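Workshop tips from our robot club: the table, the lamp and the fingers
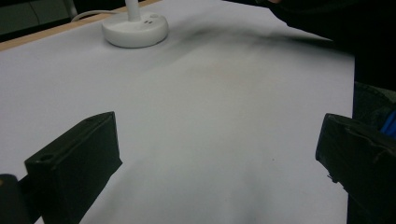 Our club builds small gripping hands for the spring competition, and most of the problems we had in the first year were table problems. The code was fine, the motors were fine, but the work place was bad. Now we do all gripper practice on a white matte table, with the two fingers open wide before each try. The lamp stands at the far side and its cable goes away to the left, toward the wooden edge, so it does not lie where the fingers work. Look also at the wide soft shadow on the table top. A shadow like this can confuse a simple vision program, and we teach every new member to look for it before they touch the settings.

I wrote these tips for our own students, but other clubs asked for them, so I put them on the page. Updated September 7, 2025.

Table

Wipe the table with a damp cloth and then a dry one. Do not use spray with wax. We did it once and the foam cubes started to slide, and Jinlong Gu spent one evening changing the grip force for no reason.

Small dark crumbs are easy to see on white, and this is good. Pick them up with a piece of tape wrapped around the finger, sticky side out. If you blow on them, they go into the gears.

If your table is glossy, cover it with the back side of wrapping paper. Pull it tight and tape it under the table, never on top. Tape on top makes a small step and the gripper will catch on it.

Lamp

Close the curtains and use the lamp only, if you can. Sun moves, and what worked after lunch will not work before dinner. Put the lamp on the side opposite to the person who holds the gripper. When you found a good place, draw a thin pencil line around the foot. Pencil comes off with an eraser.

Wear dark or plain sleeves. Hongjun Kang had a favorite shirt with yellow squares, and our program was very sure that his elbow was a block.

Fingers

Black printed fingers become rough with time, and the grip pads lose small pieces. Before the practice, run your thumb along each finger. If something is hanging, cut it with nail scissors. Don't pull, it will take a long strip together with it.

For new pads we tried three things from the kitchen drawer: rubber shelf liner, a cut piece of dish glove, and wide rubber bands from vegetables. Shelf liner is the best for boxes. The dish glove is better for round things like a plastic egg, but you must change it more often. Rubber bands are good only for an emergency.

Glue the pads with contact glue, thin on both sides, and wait until it is not sticky to the touch. Press for one minute with a clothespin. Shufen Kong uses two clothespins with a wooden stick between them, and her pads are always straight.

Screws

Keep them in a muffin tin, one size in each cup. When you take the finger apart, put the screws in the order of the work, left to right. A little magnet under the tin is useful if somebody has a nervous elbow.

Check the finger screws after every 505 grips. It is a strange number, I know. Jinlong Xie found his first loose screw at this count and the club kept it.

Notebook

Write each try, also the bad ones. Last season we wrote 3,410 tries in the notebook, and from them we learned that 141 misses came with the lamp in a wrong place. The notebook must be paper. Hands with glue on them should stay away from the laptop.

One line for one try is enough: object, which pads, lamp yes or no, result. Our practice object set is called Ekpo – a sponge, a bottle cap, a plastic egg, a small box and a wooden spoon. Anything from your kitchen is fine, only use the same things all season.

Before you go home

Unplug the lamp, open the fingers halfway, and lay the gripper on a folded towel. If the pads stay pressed together for a week they take a flat shape, and the first practice in April will be a sad one. Hryhorii Levchenko has the key for the cabinet. Please return the scissors to the top shelf.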